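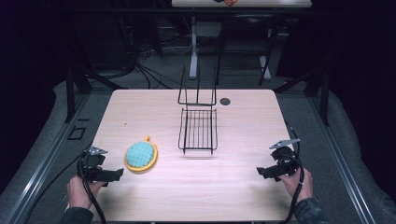

鍋つかみの置き場所、ようやく決まる　ヴィラウの共同台所

2014年12月15日

ヴィラウ地区の共同台所で長らく続いていた「鍋つかみはどこに置くのか」問題に、このほど一応の決着がついた。置き場所は黒いワイヤーラックの上。議論が始まったのは4月だから、鍋つかみ一枚の身の振り方としては、なかなか慎重な審議だったといえる。

台所を使う登録利用者は744人。これまで鍋つかみは引き出しに入れる決まりだったが、守っていた人に取材で会うことはできなかった。運営を担当するアレクサンドラ・クビャクさんによると、鍋つかみはたいてい冷蔵庫の上か、誰かのエプロンのポケットから見つかったという。昨冬には一枚がオーブンの中で発見され、そのまま引退している。

春の利用者会では三つの案が出た。壁にフックを付ける案、引き出しに札を貼る案、そして卓上のラックに載せる案である。フック派の代表格だったヤロスワフ・オストロフスキさんは「せっかく輪が付いているのに、掛けないのは輪に失礼だ」と主張したが、壁がタイル張りで穴を開けられないと分かり、夏前に旗を下ろした。札の案は、文面をめぐって二回もめた末に立ち消えになった。

残ったラック案も、すんなりとは進まなかった。地元の金物店ミハルスキで700円の品を買うか、3,959円の品を買うかで意見が割れたのである。高いほうには引き出しが付いていた。引き出しに懲りていた利用者会は、安いほうを選んだ。

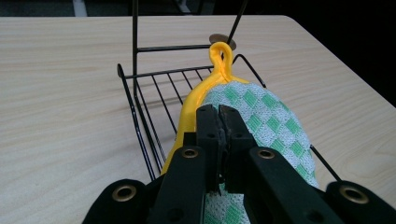
黄色い縁取りの鍋つかみと黒いワイヤーラック

新しい決まりは一行で、「使ったらラックに戻す。輪は奥に向ける」。後半を加えたのはシーヴ・エークストレムさんで、向きがそろっていないと落ち着かないのだそうだ。ほかの利用者は特に反対しなかった。反対すると次の会合が開かれるからだ、と出席者の一人は話している。

一方、ラックはもともと皿を乾かすものではないか、という声もある。リシャルト・チェルビンスキさんは「では皿はどこに置けばいいのか」と会合の終わり際に質問した。この件は来年4月の利用者会で話し合われる。それまで皿は、各自がふいて棚に戻すことになっている。

鍋敷きとふきんの置き場所については、まだ議題に上がっていない。共同台所の利用申し込みは、ヴィラウ集会所の窓口で受け付けている。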